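Prumow 仿真抓取套件技术支持平台
工单详情
主题:杯状容器沿口抓取任务中,内侧手指无法进入容器口沿
状态:已解决,转入观察
优先级:中
产品:Prumow 仿真抓取套件(试用授权,30天)
提交单位:Jitaru 公司自动化部
受理单位:Prirkard 公司技术支持部(Pekville)
受理工程师:Marius Marinescu

一、问题描述(提交单位填写)

我部目前正在对 Prumow 仿真抓取套件进行采购前评估。评估内容包括套件自带的桌面场景、双指夹爪模型、腕部视角渲染以及批量任务运行功能。前期对方块、瓶体等实心物体的抓取测试均正常完成,夹爪闭合、抬升和放置各阶段的日志完整,未见异常。

在转入杯状容器的沿口抓取任务后,出现下列现象:夹爪按照规划轨迹下行,一侧手指应进入容器口内,另一侧手指应留在容器外,随后闭合夹持器壁。实际运行中,内侧手指到达口沿所在平面后即停止下行,关节力矩随之上升,控制器报出跟踪误差超限,任务终止。个别运行中,容器被手指压住后发生侧翻或沿台面滑动。

从渲染画面看,容器口部敞开,内部没有其他物体。手指停止的位置与任何可见表面均不接触。我部已执行以下操作,现象没有变化:

1. 重新导入容器模型,并恢复套件默认的缩放比例;
2. 将夹爪开口调至最大;
3. 降低下行速度;
4. 在另一台工作站上重新安装套件并运行相同任务。

请协助确认该现象属于配置问题还是产品缺陷。评估报告须在试用期结束前提交,请尽早答复。

附件:任务配置文件、运行日志、容器模型文件。

二、处理记录

09:10 受理

工单已受理。附件可以正常打开。已将提交单位的任务配置导入我方测试环境,使用同一场景、同一夹爪模型运行。首次运行即复现所述现象,控制器报错内容与提交单位日志一致。

09:45 初步排查

对轨迹规划结果进行了核对。规划器给出的末端位姿正确,内侧手指的目标点位于容器口沿以内,外侧手指的目标点位于容器外壁之外。逆运动学求解无报警,各关节均未接近限位。由此排除规划与运动学方面的原因。

对接触记录进行了核对。任务终止前,内侧手指指尖与容器之间存在持续接触力,方向竖直向上,接触点落在口沿平面的中部。该位置在渲染模型中没有任何几何体,说明参与物理计算的碰撞体与渲染所用的外观模型不一致。

请提交单位在场景编辑器中依次选择“视图”“物理调试”“显示碰撞体”,确认容器口部是否被封闭面覆盖,并将结果回复至本工单。

10:30 提交单位回复

已按要求打开碰撞体显示。容器口部确有一个平整的封闭面,容器整体在物理计算中呈实心形状。另请说明,我部导入模型时未对碰撞体作任何修改,为何会生成封闭面。

11:05 原因说明(Marius Marinescu)

套件在导入外部模型时,如果模型文件未附带单独的碰撞体定义,将自动以单一凸包作为碰撞体。凸包计算速度快,适用于方块、瓶体等物体,但无法表示凹形空腔。对杯、碗、桶一类开口容器,凸包会将口部封闭,手指因此不能进入。

用户手册的“物体导入”一章对此有说明,但该说明位于参数表的注释部分,导入向导的界面上没有相应提示。我方认为提交单位的操作符合导入向导的指引,本问题的责任在产品文档与界面设计。已另行提交产品改进申请,要求导入向导在检测到开口几何体时给出警告。

三、处理方案

请按下列步骤修改容器的碰撞体设置。操作前请备份原任务配置。

步骤1 在资源列表中选中容器模型,打开“碰撞属性”面板,将“生成方式”由“单一凸包”改为“凸分解”。

步骤2 将“最大分块数”设为24。提交单位所附模型为薄壁容器,分块过少会使局部器壁偏厚,压缩手指在口内的可用空间;分块过多则会延长批量运行的计算时间。

步骤3 取消勾选“填充内部空腔”。该选项默认启用,若保持启用,凸分解完成后仍会在容器内部生成实心块。

步骤4 点击“重新生成”,待进度提示完成后再次打开碰撞体显示,检查口部是否敞开,内壁与底部是否连续。检查完毕后关闭碰撞体显示。碰撞体显示处于开启状态时,腕部视角的渲染输出会叠加调试线条,影响后续的视觉评估。

步骤5 检查容器的质量与转动惯量。修改碰撞体后,如勾选了“按碰撞体自动计算”,质量将随体积变化。请改为手动填写,数值以提交单位的实物测量结果为准。

步骤6 在“接触参数”中,将夹爪指尖衬垫与容器之间的摩擦系数恢复为任务模板中的数值。提交单位日志显示该系数曾被调高,推测是排查期间的临时改动,如确有需要可予保留,但应在评估报告中注明。

步骤7 以单步方式运行任务至“手指到位”阶段,暂停仿真,切换至腕部视角。检查时应确认左指位于口沿以内,右指位于口沿以外,器壁从两指之间通过。口沿外观由短直线段构成,呈多边形轮廓,该特征来自外观模型,与碰撞体无关,无须处理。 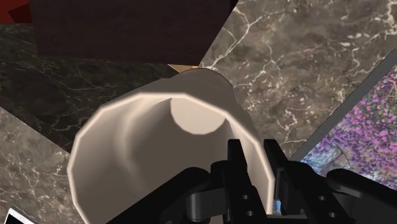
步骤8 确认无误后继续运行至“闭合”与“抬升”阶段,核对接触记录。正常情况下,两侧指尖与容器之间应各有一组接触力,方向大致相对,抬升过程中不应出现某一侧接触力长时间为零的情况。

步骤9 单次运行通过后,再启动批量任务。批量运行期间请勿修改场景中的其他物体,以免影响结果的可比性。

四、验证结果

13:40 提交单位回复

已按步骤1至步骤6完成设置。重新生成碰撞体后,容器口部敞开,内部空腔完整。步骤7检查通过,步骤8的接触记录符合说明。

16:20 提交单位回复

批量任务已完成,共运行400次,其中2次未通过,其余均完成夹持与抬升。两次未通过的运行日志已上传。另有两个问题请一并答复:

(1)更改为凸分解后,单次运行耗时有所增加,是否可以通过设置予以缩短;
(2)评估报告需要说明正式授权与试用授权在该功能上是否存在差异。

16:55 受理单位答复(Marius Marinescu)

两份日志已查看。两次运行的容器初始位置均靠近随机化范围的边界,规划器选择的接近方向使夹爪机体在下行途中与相邻物体发生接触,任务由安全规则中止,与本工单所述问题无关。建议在任务模板中收窄容器初始位置的随机化范围,或将相邻物体移出夹爪的接近区域。如评估目的包括考察密集摆放条件下的表现,可保持现有设置,并将此类中止单独统计。

关于问题(1),可在“求解器”面板中启用“静止物体休眠”,使不参与抓取的物体在静止后退出计算。不建议通过减小分块数的方式缩短耗时。台面及背景物体如仅用于渲染,也可关闭其碰撞属性,但台面本身必须保留。

关于问题(2),凸分解功能在试用授权与正式授权中完全一致,分块数上限相同,批量任务的运行次数也没有差别。正式授权另含模型批量转换工具,可对整个资源目录统一设置碰撞体生成方式。价格及服务条款不在技术支持范围内,请与我方商务部门联系。

17:15 提交单位回复

答复已收悉。我部将保留现有随机化范围,对接近途中的中止单独统计。静止物体休眠选项启用后,耗时已降至可以接受的水平。评估报告中将本问题列为“已解决”,并记录导入向导缺少提示一项。同意变更工单状态。

五、补充说明

1. 本工单所列设置适用于双指夹爪对薄壁开口容器的沿口抓取。对于从外侧环抱容器的抓取方式,单一凸包通常已能满足要求,无须更改。

2. 已用单一凸包保存的任务配置不会自动更新。提交单位如在其他任务中引用了同一容器模型,请逐一检查其碰撞属性是否引用全局设置。任务内的局部设置优先于全局设置。

3. 带手柄的容器在凸分解时,手柄与杯身之间的空隙可能被部分封闭。如后续评估涉及手柄抓取,请将手柄作为独立部件导入,分别生成碰撞体后再进行固定连接。

4. 仿真中的沿口夹持结果对摩擦系数与指尖衬垫刚度较为敏感。将结果用于实机参数整定之前,应以实机试验重新标定上述两项参数。我方不对未经标定的参数在实机上的适用性作出保证。

六、关联事项

产品改进申请一:导入向导增加开口几何体检测与警告。状态:已受理,排入后续版本评审。
产品改进申请二:用户手册“物体导入”一章将碰撞体默认生成方式移至正文,并增加开口容器的配置说明。状态:编写中。
知识库条目:开口容器的碰撞体设置。状态:待审核,审核通过后对全部授权用户开放。

工单转入观察期。观察期内如再次出现手指无法进入口沿的情况,请在本工单下直接回复并附运行日志及碰撞体显示状态下的场景文件,无须另行提交。涉及其他物体或其他夹爪型号的问题,请新建工单。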